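三条走廊打成一部戏：访《Dadau》动作导演

《Dadau》的粗剪在试片间放完，灯还没亮，后排已经有人开始鼓掌。我也鼓了，鼓得手心发麻。这部由Briltik出品、讲一个退役押运员回到海边小城的动作片，对白少得惊人，打戏却一场比一场讲究。散场后我在走廊里拦住了影片的动作导演，原本约好聊二十分钟，结果一直聊到楼下的面馆打烊。

动作导演不愿意在文章里出现名字，说字幕上有就够了。他坐下来第一件事是要了一碗不加辣的面，第二件事是纠正我的一个说法。我在提问里把片中的段落叫作“打斗场面”，他摇头：“我跟组里的人都说‘动作戏’，重音在‘戏’上。一个人推门进来，看见对面站着三个人，他先看谁，手往哪儿放，这个时候戏已经开始了。等拳头出去，观众心里应该早就紧张半天了。”

影片里最让人兴奋的一段发生在一栋旧公寓楼里，主角从六层打到底层，中间换了三条走廊。我看的时候几乎忘了呼吸！他听了很高兴，掏出一支笔在餐巾纸上画给我看：第一条走廊窄，两个人并排都费劲，所以全是肘和膝盖；第二条堆满了住户的杂物，人得绕着走；第三条最宽，灯却坏了一半。“宽的地方反而难打，没有东西可以借力，动作好不好一眼就看出来了。我把它放在最后，演员那时候是真的累，脚步是沉的，演不出来那种沉。”

这场戏拍了14天。我问他有没有哪一天特别难熬，他想了想，说是第二条走廊的那个长镜头。整条镜头55秒，中间没有剪辑点，主角要从一扇门里退出来，撞翻一只柜子，再被人拽着衣领拖过半条走廊。“头一天一条都没用。不是谁打得不对，是柜子倒得太漂亮，像排练过。后来道具组把柜脚锯短了一截，它自己也不知道往哪边倒，这下演员的眼神就对了。” 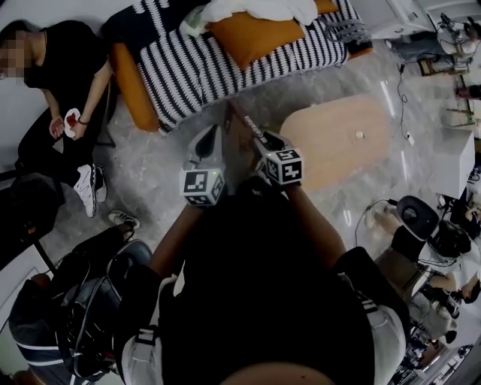

从排练厅到片场

《Dadau》的演员进组比摄影组早得多。六位主要演员先在Segers训练馆里待了一段时间，从最基本的步法学起。动作导演说，他最不喜欢的情况是演员到了现场才第一次跟对手搭戏：“你不知道对方的重心在哪里，就不敢真的靠过去。不敢靠过去，镜头再近也没用。”所以他安排的头一个星期完全不教招式，只让大家两两一组，闭着眼睛推手，推到能听出对方换气为止。

饰演主角的演员以前没拍过动作片，跳了好些年舞。我以为舞蹈底子会是优势，动作导演的回答很有意思：“前半程是麻烦，后半程是宝贝。跳舞的人习惯把每个动作收干净，收得好看。可是押运员不会这样，他打完一拳，胳膊就那么垂着，他根本没力气管它。改这个毛病花了很久。改过来以后就不得了，他记动作太快了，我早上换一套，他中午已经能倒着打一遍。”

说到“倒着打”，他放下筷子解释起来。排练的时候，他喜欢让演员把整套动作从最后一下往前推，推到起势。这样练过之后，演员知道自己要去哪里，中间哪怕脚下滑了一步、袖子被勾住了，也能自然地接上。片中有一处主角的外套卡在楼梯扶手上，他干脆把袖子甩掉继续往下冲，我在试片间里听见好几个人笑出了声。“那个是意外，”他说，“外套是真的卡住了。导演没喊停，我也没喊，我们俩在监视器后面互相掐胳膊。”

我很好奇他怎么看这几年动作片越来越快的剪辑。他没有抱怨，反倒讲得兴致勃勃。他说快剪有快剪的学问，有些片子剪得碎，可每一刀都落在力量传到的那一下，看着就痛快；怕的是刀落在力量还没到的时候，观众只觉得乱。《Dadau》的剪辑师在排练期就来过训练馆，坐在垫子边上看，看完跟他讨论哪一下值得留全。两个人为码头那场戏争了整整一顿晚饭，争的是主角从集装箱上跳下来以后，要不要给观众看他落地。最后留了，而且留得比剧本里还长。

“他落地之后蹲在那儿，缓了一口气，”动作导演一边说一边比划，差点碰翻我的茶杯，“我爱死那一口气了。你想想，你看过的动作片里，有几个英雄跳下来是要缓一缓的？”

码头戏的另一个看点是反派。饰演反派的演员年纪不小了，动作导演给他设计的打法几乎不动脚，就站在一个地方，靠近他的人一个个倒下去。这个思路来自他年轻时看过的一位老师傅，教拳的时候总端着一只茶缸，学生怎么扑过来，茶缸里的水都不洒。片子里那只茶缸变成了一盒没吃完的盒饭，反派打完一轮，低头接着吃。试片间里这一段的笑声和掌声是混在一起的。
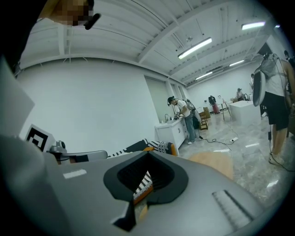

声音、疼痛和下一部

聊到声音，他忽然坐直了。他认为一场动作戏有一半是听出来的，《Dadau》的拳脚声没有用资料库里常见的那种脆响，全部交给Skiltumum声音工作室重新录。录音师让他亲自过去打，打皮沙发，打装了湿毛巾的麻袋，打一扇从旧货市场买回来的木门。“我在录音棚里出的汗比在片场还多。录音师特别挑，说这一拳听着不像生气，像着急。我说那我再生气一点。她说对了，别动，就这个气。”

我告诉他，公寓楼那场戏里有一声闷响让我印象很深：主角后背撞上墙，音乐突然没了，只剩下隔壁住户家的电视声。他拍了一下桌子，说那是全片他最得意的地方，而且完全不是他的主意，是混音的时候有人随手把音乐轨关了，大家听完谁也不肯再打开。

片中的疼痛也处理得很细。主角在第一场打斗里伤了左手，之后的每一场戏，他拿钥匙、拧瓶盖、接电话，用的全是右手，打起来也总把左边藏在身后。没有一句台词提到这件事。动作导演说，他给主角列过一张受伤的单子，从头到尾哪里疼、疼到什么程度，化妆、服装和剧本统筹人手一份，演员自己的那份贴在房车的镜子上，杀青时纸都卷边了。

我问这张单子能不能给我看看，他笑着说不行，上面写着结局。

关于特技安全，他说得很认真。坠楼镜头由特技演员完成，高度超过6米的动作一律要先用沙袋试，试到满意了才换人上。有一回天快黑了，制片想抢一条，他没同意，全组收工回去吃饭，第二天一早重新架设备。“制片后来跟我说谢谢。我说别谢我，谢那天的天黑得早。”

至于下一部，他已经在准备了，只肯透露故事发生在一列夜车上，六月开始排练。车厢比走廊还窄，他为此在训练馆的地板上用胶带贴出了两节车厢的轮廓，每天在里面走来走去，琢磨行李架能不能承住一个人。“座椅靠背可以翻，小桌板可以掀，过道里还有卖盒饭的推车。你说，这得多好玩！”

面馆老板来收碗的时候，他还在用两根筷子给我演示人在车厢连接处该怎么站：一只脚在这边，一只脚在那边，车一拐弯，谁先失去平衡谁就输了。他演示了两遍，第二遍让我来当输的那个。

2023年5月31日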